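Report the Small Failures Too
By Balthasar Reisinger 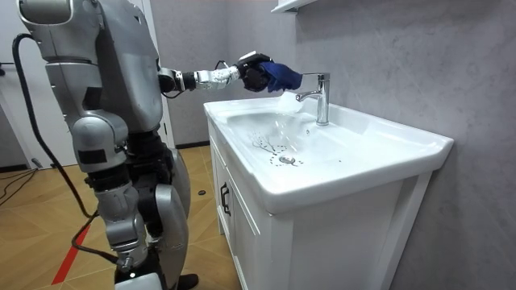

Cleaning a bathroom sink is a good test for a humanoid robot, and a hard one. There is water, a smooth bowl, a faucet that sticks up where the arm has to go, and a cloth that never folds the same way twice. I have followed the trials at Salterstead for two years, and I think the people running them are drawing the wrong lesson from what went wrong last September.

The fault itself was simple. The cloth snagged on a faucet handle, and the wrist kept pulling. The software from Badus read the extra load as scrubbing pressure, so it held its grip and leaned in. The operator hit the stop button. The faucet was bent and the machine stayed on its feet.

Plirnance, which runs the trials, logged it as property damage and closed the file. Its report says the robot had completed 39 sinks without trouble before that one. I don't find that number comforting. A home robot would clean 80 sinks in a few months, and most homes have no operator standing by with a stop button.

The real problem is that the robot could not tell a stuck cloth from a dirty basin. A faucet costs little to replace. The same mistake with a shower curtain, or with a child's sleeve, is a different matter — and the report doesn't mention it.

Zürcher, the insurer, asks for a written account only when damage passes 2000 dollars. That limit makes sense for paying claims. It is a poor way to decide what engineers should read. Any time the arm keeps pulling against something it did not expect, the event should be written up and shared with every team using the same software, even if nothing breaks.

Plirnance says this would slow the work down. It would. I would accept a slower schedule until the grip release has been tested with wet cloth on a fixed object.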